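Buying and Budgeting for a Home Office Robot Simulation Setup – Your Questions

Updated July 30, 2018

I'm Maxine Goodwin, and I look after the planning side of things at Doolan, so the money questions land on my desk. I get a lot of the same ones, and I love answering them (really!), but it's faster for everybody if the usual answers live on one page.

Do I have to buy a robot first?

No, please don't. Start with the simulated room and a model of the two-armed robot you have your eye on. You'll learn a huge amount about reach and grip before you've signed for any hardware, and if you change your mind about the arms it costs you an afternoon and some grumbling.

What does the practice room need to have in it?

Ordinary stuff, and more of it than you'd guess. Our attic office has a sloped ceiling with a skylight, a black L-shaped desk with a drawer pedestal, a wooden dresser, a monitor, a keyboard, a mouse, a folder and a pen. Budget for the small things too – a thin pen lying on a desktop is a much harder pick than a folder, and it's the pen your future customers will ask about.

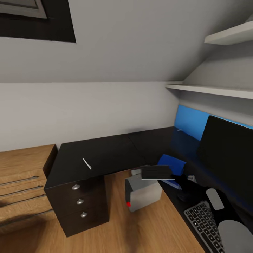
If you're paying someone to build a room for you, ask for a quote per room and a second quote per object. Matilde Marinho got us into that habit and it has saved a lot of back-and-forth. A builder who only gives you one lump price will usually charge again when you want the furniture moved.

Can I just download a free room?

You can, and for a first look I would. Check the license before you show it to anyone outside your company, though, and check that the objects are separate pieces. Lots of pretty rooms have everything on the desk stuck together as one lump, and then your gripper has nothing to pick up.

What kind of computer should I budget for?

Buy the graphics card first and build the rest around it. I'd plan on 2 machines if you can stretch to it, one for the person building tasks and one that runs overnight. Brodie Ruddock tried doing both on a single Raremska workstation last November and spent most of the month waiting his turn behind himself. Storage fills up fast as well. We keep around 400 runs on hand before we start clearing out, and I wish I'd ordered bigger drives.

One arm or two?

Depends on the job! For moving light things from a desk to a box, one arm does plenty. Two get useful when an item is long or awkward, or when you want one hand free to hold a lid or steady something. Keyboards are a good test here. They're slim, they're wide, and held at one point they want to tip, so look hard at grip force and finger length on the spec sheet before you fall in love with anything.

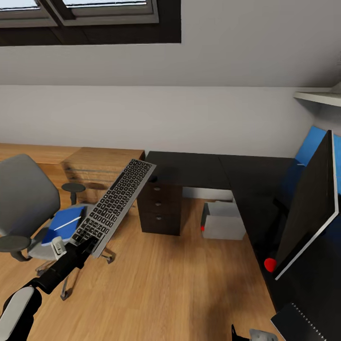 Ask the seller for the payload at full reach as well as close in. The number in big print is nearly always the close-in one, and a robot that has to lean over a chair to get to a desk is working a long way from its base.

Which grippers do you recommend?

We settled on plain two-finger grippers for desk work and kept the fancy Zillulham hand on the wish list. Nikau Tautahi still brings it up at every budget meeting (hi, Nikau). Get spare fingertips quoted with the order. Buying them later means a second shipping charge and a wait.

How long should I plan for?

Give yourself seven weeks for the simulated stage and another five for quotes and approvals. Delivery comes after that, and you should get the date in writing. Measure your doorways and stairs before you order, especially if the real room is upstairs.

What do people forget to put in the budget?

Training time, mostly. Someone has to learn to drive the thing, and that someone has another job. After that it's the service plan, insurance and a solid mount. Dirceu Paiva keeps our Sistby spreadsheet with all of these as separate lines, and he's happy to send you a blank copy – just write to the planning inbox and mention which size of room you're working with.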